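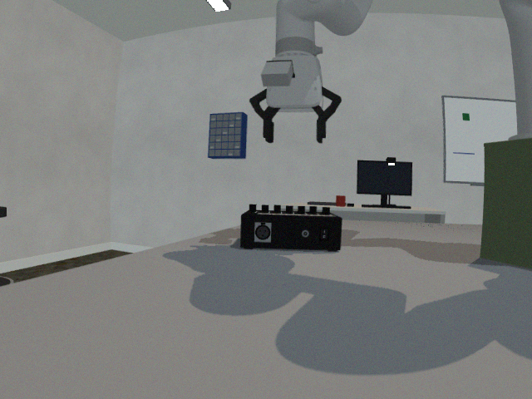
Is the new booking system saving us any time?

The February update from head office says the move to Sidon has been a success. I've read it twice and I'd still like to know how they worked that out.

What we were told last spring was that members would book their own courts, the front desk would stop juggling phone calls, and the double-ups on the evening squash ladder would go away. The update gives one figure, 694 online bookings for the month, and leaves it there. There's no figure for the same month under the old system. There's nothing on how many of those bookings were cancelled and made again, which is what you have to do if you want to shift your start time by half an hour. I did that four times in one evening and I assume each go went on the pile.

Hala Belhaj at the Jenitz Road desk kept her own tally of phone calls, in pencil, on the back of the roster. She got to 266 before she ran out of paper. Plenty were from people who couldn't log in, and a fair few were from older members who've never wanted to. She says the phones are no quieter than they were.

To be fair, Mounir Bennani likes it. He runs the junior program and can see the whole term's courts on one page, which he couldn't before. Siham Kettani says the reminder emails have cut down on no-shows in her group. I believe them both. I'd believe it more for the rest of the centre if somebody had written down the no-shows beforehand.

Then there's the cost. The Sidon licence is up for renewal and the quote has gone up nine per cent. Aicha Metwally asked whether other suppliers had been looked at and was told that Kaufmann had been "considered". She asked for the comparison and hasn't had it yet.

If you've got your own experience with the bookings, good or bad, drop a note in the box at the desk with the date and what happened. "It's rubbish" won't get us far. I'll put whatever comes in alongside Hala's tally in the next issue.

Naima Badawi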